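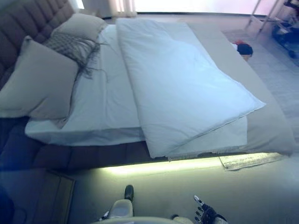 Keeping Sheets Fresh Between Washes

I grew up in a house where sheets came off the line stiff as cardboard, and I still love that smell, but most of us are working with a dryer and a hallway closet these days. You can still get very nice results!

Start by leaving the bed open for a while in the morning. I pull the covers right down to the foot and go make my coffee (two cups, usually), and by the time I'm back everything has had a good airing.

Wash pillowcases twice as often as the rest. They take the worst of it, what with face cream and hair and the occasional nap with wet braids.

Go easy on detergent. I used the full cap for years and wondered why my cotton felt waxy. Half is plenty for a normal load, and a splash of white vinegar in the rinse helps with the old buildup.

Shake each sheet out before it goes in the dryer, or the fitted one will swallow everything else and come out with a damp lump in the middle. Mine still does it now and then.

Fold sets together and tuck them inside one of their own pillowcases. Next time, getting out stains from tea and lotion.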